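Sorting the socks out: an afternoon at Plunville's robot open day
11 Aug 2022

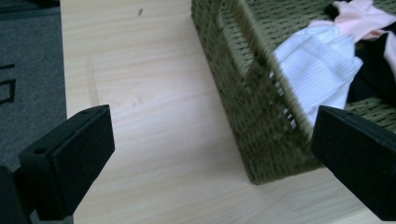
Black gripper fingers at the laundry table, with a green woven basket of fabric between takes.

Half past one, and the queue is already out past the bike racks. Amaral has the old print works at Plunville open to the public for one afternoon, 390 tickets, all gone. Inside – fans, strip lights, a strong smell of coffee. Shoes squeaking.

I went in expecting big orange arms. There is one, behind a rope, stacking crates, and the children love it. But most of the floor is given over to smaller jobs. Cups. Cables. Washing.

The washing table is where I got stuck. The gripper is a hand-held one, two fingers with flat black faces, and a person does the moving. You squeeze, it closes. The camera on it records the lot, and the recordings go off to teach an arm how to do the same job later. Simple enough to say. Then you have a go.

My first try was a white ribbed cloth, half over the rim of the basket. Easy, I thought. I got it, and a black thing came up with it, and then the basket came too. Second try, same again. The woman running the table told me to come in lower and close slower, which helped a bit. By my fourth go I had one item out and on the table, in a heap, and felt absurdly pleased.

Cloth is awful for machines, she said. A cup stays cup-shaped. A T-shirt is a differnt shape every time you drop it, and a pile of them is worse. They have 11 people recording here and another team over in Prondale, and good days bring in 2040 short clips between the two sites. Plenty get thrown away. Mine surely did.

Upstairs, the arm itself. Jullen, they call it, painted on the base in wobbly letters. It had 16 items to clear from a basket while we watched through a window. Slow. Very slow. It hovered over a sleeve for so long that a boy next to me started giving it advice. Then it pinched, lifted, and the whole room cheered. It missed the next two.

No tea left by three, which was poor. Parking a mess aswell.

Amaral is planning another afternoon in September, tickets free but you have to book. Go early and do the washing table first – the queue for it was twice as long when I left.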